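4.2 How the Fendari community kept its fan levels alive

We turn now to the part of the study we enjoyed the most, which concerns what players of Fendari did once the official level server was switched off. Fendari is a small platform game with a built-in level editor, and by the time the server closed its players had been trading homemade levels for years. We had expected to find a slow drift toward other games. What we found in the forum archive was a good deal livelier than that, and we hope the reader will forgive us for spending a few paragraphs on it.

The first collection was put together by a player known as Undthorpe, who had saved 600 levels to a home computer over the years, mostly (as Undthorpe told us with some pride) out of a fear of losing the ones with good music. These went up on the forum in September as one large download, with no index and very few author names. Within 14 hours other players had begun posting corrections, and a second player, Tanska, had started a shared list so that builders could claim their own work. Reading those early threads is a real pleasure! People greet levels they had not seen since middle school, argue over who made the first ice tower, and apologize to each other for old ratings.

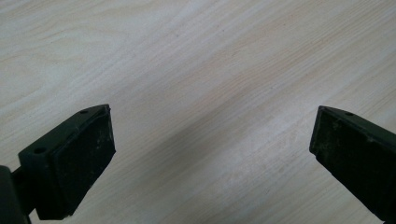
Not everything went so smoothly, of course. The largest quarrel was over remixes, meaning levels built on top of someone else's layout, and whether they belonged in the collection under the remixer's name, the original builder's name, or both. Our interviews with 17 active members suggest that feelings about this are still rather tender. One builder described opening the list and seeing her favorite level credited to a stranger as "like finding my coat on somebody else at a party." The rule the forum settled on, after 3 separate votes, was to list both names and put the older one first (see Figure 3 for the layout of a typical entry).

Figure 3. Order of fields in a shared list entry: level title, original builder, remixer if any, game version, notes.

We coded all of the remix threads by hand, with Masri and Kassab working separately and Saab settling the cases where they disagreed. Most of the disagreements came from jokes, which are hard to sort when you were not around for the start of them. Section 4.3 takes up the speedrunners, who used the same list for quite different purposes and had their own ideas about which version of a level should count.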